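Kavasier Climate Breakfasts: your questions answered

Thank you for all the interest in our breakfast talks! We get plenty of emails in the run-up to each one, so we've put the most common questions in one place. If yours is missing, write to us and we'll add it.

What are the Climate Breakfasts?

They're morning talks where someone who works on climate policy, in local government or in business, speaks for half an hour and then takes questions from the room. We started them so that people who run small firms could hear about new rules before they come in, and ask what they mean for a bakery or a garage. The questions are often the best bit!

Who is speaking next?

Zoriana Zhuravel opens the new season in September with a talk on flood planning for small business parks. She spent years on river defences and she's a wonderful speaker - do bring your awkward questions. After her comes Taras Vasylenko on heat networks, a subject we've been asked for again and again.

Basin and drainer, set in a white marble worktop. 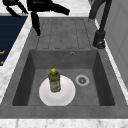

Do I have to be a member?

No. Members book first, and any places left are opened to everyone a week before the talk. Guests pay at the time of booking.

How many places are there?

The Pasichnyk Room holds 114 people in rows, but we prefer tables, and that brings it down to 100. We'd much sooner have people sitting round a table and chatting before the talk starts. At our last breakfast 71 of you came, on a truly filthy morning, and it was a lovely lively room.

What time should I arrive?

Doors open at half past seven and breakfast is served until eight, when the speaker starts. If you're running late, come in by the side door and take a seat at the back. We finish at nine sharp so that people can get to work.

Can I choose what the speaker talks about?

Up to a point, yes! Every booking form has a space for one question, and Oksana Kostiuk, who chairs the talks, reads them all and passes the most popular ones to the speaker beforehand. That's how we ended up with a whole morning on packaging rules, and it was one of our best.

Do you take sides in politics?

We invite elected people from every party and we ask them all the same sort of thing: what is changing, when, and who pays. We don't hold talks in the weeks just before an election.

Navy wall cupboards with glass panes, white square tiles beneath. 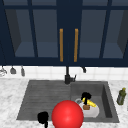 Kavasier Business Forum - Events Team

Can I bring a colleague?

Please do. You can book up to five seats on one form, and we'll put you at the same table unless you ask us not to. Some people like to be split up so that they meet more of the room, and we're all for that.

Are the talks recorded?

The talk is, but the questions aren't, so people can speak freely. Members get the recording by email within a few days. Speakers' slides go up on the website if the speaker is happy for us to share them.

I can't afford a ticket. Is there any help?

Yes, thanks to Flellent, who pay for a handful of free seats at every breakfast. Tick the box on the form and you're done. You won't be asked to explain.

How do I get there without a car?

The Grorkon tram stop is just over the road, and there are covered bike racks by the main doors. If you do need to drive, tell us when you book and we'll try to match you with someone coming the same way.

What if I need to cancel?

Let us know by noon the day before and we'll refund you in full. After that we can't give the money back, but you're welcome to pass your seat to somebody else. Just send us the new name for the badge.

I'd like to suggest a speaker. Who do I ask?

Hiu-tung Yuen looks after the programme and loves a suggestion, the more unexpected the better. Suggestions for the spring talks need to reach her before 25th December.

Is the room accessible?

There's step-free access from the street and a hearing loop at every table. Arsen Melnychuk is on the front desk from seven and can help with anything else, including dietary needs we've somehow missed.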